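Number-block lawn games take over Bundcombe park

Bundcombe has caught the bug for throwing things at numbered blocks, and what a good bug to catch! The town's first Block Toss Open filled the lower field at Limsakul Park this October, with 155 players signed up and plenty more watching from blankets along the bank.

If you haven't tried it, the rules take a minute to learn. Blocks with numbers on them are stood up at one end of the pitch, and you try to knock them over from the other. Drop a single block and you score its number. Drop several and you score one point for each block that falls. The Bundcombe version runs to exactly 100 points, and going over sends you back to 50 -- so the last few throws can get very tense indeed.

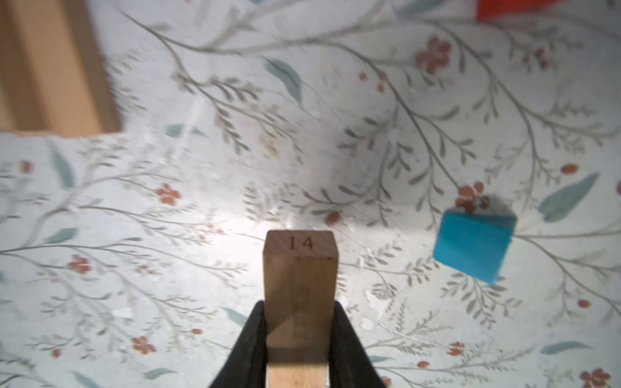 A wooden block bearing the number 14.

High numbers look tempting, but plenty of players spent the morning picking off small ones and did very nicely out of it. The Buris Street team played that way all through the early rounds and reached the final without going over once. They met a Plurden side that went for the big blocks every time, missed a lot, and was a joy to watch.

Plurden took it in the last game of three, needing a six and getting it with a low, skidding throw that had the whole bank on its feet. What a finish!

Entry fees and the cake table brought in $1,344, all of it going toward new benches and a drinking fountain beside the field. The park already has two pitches marked out near the tennis courts, free to use until dusk, and sets can be borrowed from the Bundcombe library with a regular card.

A winter league is next, played indoors at the Plurden school gym starting at 7 p.m. Beginners are welcome, and teams of two to four can sign up at the library front desk.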